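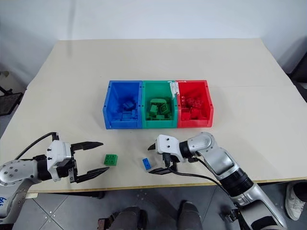
파란 통, 초록 통, 빨간 통. 색깔별로 담긴 블록들.

요즘 제가 푹 빠져 있는 건 실 정리예요. 정확히 말하면 자투리 털실로 담요 뜨기인데, 뜨는 시간만큼이나 색을 고르고 나누는 시간이 길어서 이제는 어느 쪽이 취미인지 모르겠어요. 위에 올린 블록처럼 색이 딱 세 가지면 얼마나 편할까 싶지만, 제 털실 상자에는 파랑인지 초록인지 알 수 없는 애들이 제일 많습니다.

시작은 12월이었어요. 옷장 위에서 몇 년 묵은 상자를 내렸는데 그 안에 목도리 뜨고 남은 실, 양말 뜨다 만 실, 이웃 블로거한테 받은 나눔 실까지 한가득! 저울에 올려 보니 1,164그램이 나왔어요. 작은 담요 하나는 넉넉히 뜨고도 남는 양이라 그날 저녁에 바로 코바늘을 꺼냈습니다. (저녁밥은 라면으로 때웠고요.)

무늬는 그래니 스퀘어로 정했어요. 코바늘 하시는 분들은 다 아실 그 네모 모티브요. 한길긴뜨기 세 코씩 묶어서 모서리마다 사슬 두 코, 이것만 손에 익으면 드라마 보면서도 뜰 수 있거든요. 한 장은 네 단으로 하고, 가로 열한 장에 세로 열한 장, 모두 121장을 잇는 게 목표입니다. 지금까지 반 조금 넘게 떴어요.

그런데 색 배치가 이렇게 재미있는 줄은 정말 몰랐어요! 처음에는 손에 잡히는 대로 떴더니 한 장 한 장은 예쁜데 바닥에 늘어놓으니까 정신이 하나도 없더라고요. 그래서 책을 찾아보다가 팔로마 오옐라란이라는 분의 색 수업 노트를 알게 됐어요. 번역본이 없어서 사전 찾아 가며 읽었는데, 색상보다 먼저 명도를 보라는 대목에서 무릎을 쳤습니다. 실을 쭉 늘어놓고 휴대폰으로 흑백 사진을 찍어 보래요. 해 봤더니 제가 "포인트 색"이라고 믿었던 빨강이랑 바탕으로 쓰려던 초록이 흑백에서는 거의 똑같은 회색인 거예요. 세상에, 그래서 그렇게 눈이 피곤했구나!

그 뒤로는 실을 밝은 것, 중간, 어두운 것으로 먼저 나누고 그 안에서 색깔별로 다시 나눠요. 가운데 두 단은 밝은 색으로 시작해서 바깥으로 갈수록 어둡게, 마지막 단은 전부 같은 크림색으로 둘렀습니다. 마지막 단을 통일하니까 아무리 요란한 조합도 얌전해져요. 겨자색에 자주색에 청록색을 한 장에 넣었는데도 괜찮아 보인다니까요. 지금은 그 장이 제일 마음에 들어서 담요 한가운데 자리를 미리 찜해 뒀어요.

크림색 실은 세르반테스라는 동네 실가게에서 샀어요. 간판만 보면 서점 같은데 문 열고 들어가면 벽이 전부 실이에요. 사장님이 드레브게이트라는 실을 꺼내 주셨는데 울이 섞여 있으면서도 목에 대 봤을 때 까슬거리지 않아서 바로 결정했습니다. 넉넉하게 600그램을 데려왔고, 로트 번호도 전부 맞춰 주셨어요. 예전에 로트 다른 흰 실로 조끼를 떴다가 앞판 뒤판 색이 달라진 적이 있어서 이번엔 계산하기 전에 띠지를 하나하나 확인했답니다.

실 꼬리 정리는… 네, 밀렸어요. 한 장에 색이 네 개면 꼬리가 여덟 가닥이잖아요. 처음엔 한 장 뜰 때마다 돗바늘로 숨기겠다고 다짐했는데 스무 장쯤에서 무너졌습니다. 요새는 새 실을 걸 때 꼬리를 같이 감싸면서 떠요. 돗바늘로 왔다 갔다 숨긴 것만큼 튼튼한지는 세탁을 해 봐야 알겠지만 속도는 확실히 빨라졌어요. 아크릴 실은 미끄러워서 꼬리를 좀 더 길게 남기고 있고요.

잇는 방법은 아직 고민 중이에요. 빼뜨기로 이으면 선이 도톰하게 올라와서 창살 같은 느낌이 나고, 돗바늘로 감치면 납작하고 깔끔해요. 샘플로 네 장씩 이어 봤는데 저는 도톰한 쪽이 좋고, 엄마는 납작한 쪽이 낫다고 하시네요. 마지막 단을 뜨면서 바로 연결하는 방법도 있다는데 이미 크림색을 다 둘러 버린 장이 너무 많아서 이번엔 패스!

월요일 밤마다 두 시간씩 앉아서 뜨고 있어요. 차 한 주전자 우려 놓고, 실 바구니 옆에 두고, 그날 쓸 색을 먼저 골라 놓고 시작합니다. 고르다가 삼십 분이 훌쩍 가는 날도 있지만 그게 또 그렇게 즐거워요. 창밖 보다가 갑자기 회색이랑 살구색을 붙여 보고 싶어지기도 하고요.

혹시 담요 테두리 예쁘게 마무리해 보신 분 계시면 댓글로 무늬 좀 알려 주세요. 조개무늬로 할까 했는데 모서리에서 자꾸 우글거려서 두 번이나 풀었어요. 다음 글에는 이어 붙이기 시작한 모습으로 올게요!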